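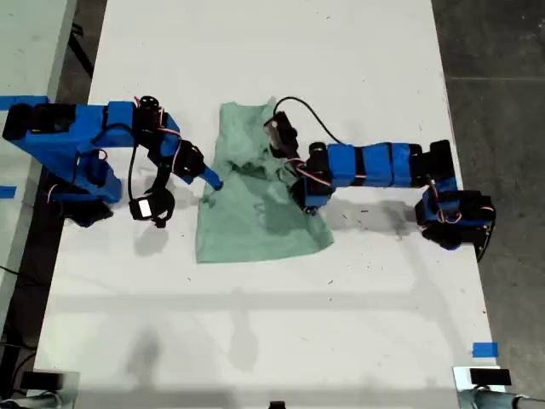
4.2 Mutual acceptance of quality inspection

The part of the arrangement that surprised us most was the dullest on paper. Under the inspection annex, goods checked by the government inspector in the seller's country are accepted by the buyer without a second check at the border. Before the annex came into force, a crate of spare parts leaving Starkholm would be opened and signed for there, shipped to Fillisport, and then opened and signed for again by a different inspector working from a nearly identical form. We have laid the two forms side by side many times, and the only real difference we can find is the order of the boxes!

To see what changed, we followed 200 consignments through the Fillisport depot, 100 from before the annex and 100 from after it. All were small orders for the Azar field shelter, mostly frames, pegs, covers and heater fittings. We chose the Azar because both armies use it, because its parts list has hardly altered over the years, and because the depot keeps wonderfully complete paper files on it. Large weapons programmes have their own inspection teams and would have told us very little about everyday trade.

In the earlier group, 90 consignments were inspected twice. The other ten had been let through on a local waiver, usually signed late in the afternoon when the loading bay was full. In the later group, 50 went straight to the shelves with no second check of any kind. That is a big shift for a document of six pages, and we were delighted to find it so plainly in the records. It is also well short of what the annex allows, as every one of the later consignments qualified for direct acceptance.

So what happened to the other half? The files give part of the answer. Some consignments arrived with a certificate in the older layout, which the depot's booking system would not take. Others were held back by staff who had not yet been told that the rules were different. The most interesting group, to our minds, had perfect paperwork and was opened anyway. Majdi Majali, who ran goods-in at Fillisport for most of the study period, described this in interview as "looking after the people who'll sleep in the thing". We think this deserves to be taken seriously. A storekeeper who has once sent out a shelter with the wrong pegs remembers it for a long time, and a signature from another country does little to ease that memory.

Visits seem to help a great deal. In July, inspectors from the Itcombe office spent a fortnight at Starkholm working alongside their opposite numbers, and Raimo Saarinen, the senior inspector there, made the return trip shortly afterwards. The Fillisport files from the following months contain noticeably fewer handwritten queries, and several of those that remain are addressed to Saarinen by first name. We can't prove that the visits were the cause. The new certificate layout was brought in over the same months, and the two effects are tangled together in our data. Even so, the staff we spoke to brought up the visits without being asked, and hardly any of them mentioned the form.

One limit should be kept in mind. Our records stop at the depot shelf, so we know when parts were accepted but have nothing on how they performed in use. Fault reports are held by the units themselves and are filed under the shelter's serial number, with no link back to the consignment. Matching the two sets by hand would be slow work, but we would dearly like to see it done, and the Itcombe office has agreed to keep the paper files until it can be. Section 4.3 turns to the way the two sides share the cost of rejected goods.

Figure 3. Garment spread on a long white table between two robot arms.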